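Search this site
Type a keyword and press enter

Nultel confirms spring event, with new phone and home speaker expected

February, 9:40 am
By Rommel Buenaventura

Nultel has confirmed that it will hold its spring product event next month at the Dumlao exhibition hall. The invitation was sent to reporters this morning and shows only a blue circle and the start time, 10 am. The company did not say which products will be presented, but the leaks of the past weeks give quite a clear idea.

The main product should be the Ledska 3, the successor of the phone that Nultel has been selling for almost two years. According to a shop listing which was online for a short time and then removed, the basic model will cost 717 euros. The same listing mentioned a bigger battery and a choice between two screen sizes. Nultel did not want to comment on the price.

A home speaker is also expected. It would be the first one from the company, and it would compete with the Bavetti speakers, which are popular in kitchens and small flats because of their low price. The Nultel speaker is said to understand 39 voice commands without an internet connection, for example setting a timer or changing the volume. For everything else the owner would need an account.

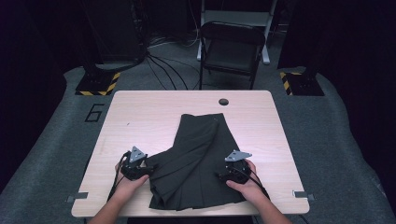
A dark grey pleated skirt on a table, with a black hand-held gripper in each hand.

Leonora Magbanua, a spokeswoman for Nultel, told us by telephone that the presentation will last a little more than one hour. "We have several things to show and we prefer to show them properly," she said. She added that the hall has place for some 450 guests and that all other people can follow the event by video on the company's website. The video will have subtitles in English from the beginning, which was missing last year and caused many complaints.

It is less certain whether we will see the new watch. Two accessory makers have already started to sell straps for it, but the person who first published the pictures of the phone now writes that the watch was moved to the autumn. Nultel has changed such plans before at a late moment.

Owners of the present Ledska phone will probably want to know how long they will receive updates. Magbanua said that this question will be answered on stage. The older phone stays on sale until the stock is finished, and its price was already lowered in several shops this week.

We will be in the hall and will write live during the presentation. The page for the live report will open half an hour before the start.

Last updated: 11:15 am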